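How to Coil a Long Cable So It Never Tangles

My uncle taught me this one Tuesday evening when I was supposed to be helping him close up the shop, and I have been grateful to him ever since. It's called over-under coiling, and if you've ever spent a good part of your Saturday picking knots out of an extension cord, I think you're going to love it!

Start by laying the whole cable out on the floor and walking its length, letting any old twists roll out through your fingers. Hold one end in your left hand, with the plug pointing toward you. Now bring up a loop with your right hand, the way you always have, and lay it into your left. That's the "over."

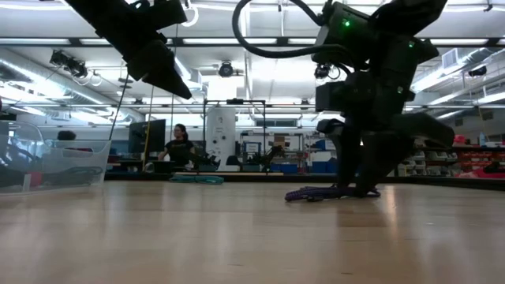
A purple cable in a loose tangle on the floor.

For the "under," turn your right hand so the thumb points down, grab the cable, and flip it as you bring it up, so the loop lands with its tail tucked behind. Then an over again, then an under, and so on to the end. It feels clumsy for the first few loops (mine looked like a bird's nest), but your hands pick it up sooner than you'd think.

Keep the loops as wide as a dinner plate, or a bit bigger for a stiff cord, and don't wrap the cable around your elbow, however tempting it is. Fasten the coil with 2 hook-and-loop ties, one on each side. When you need it next, hold one end and toss the rest.

Selim Yurt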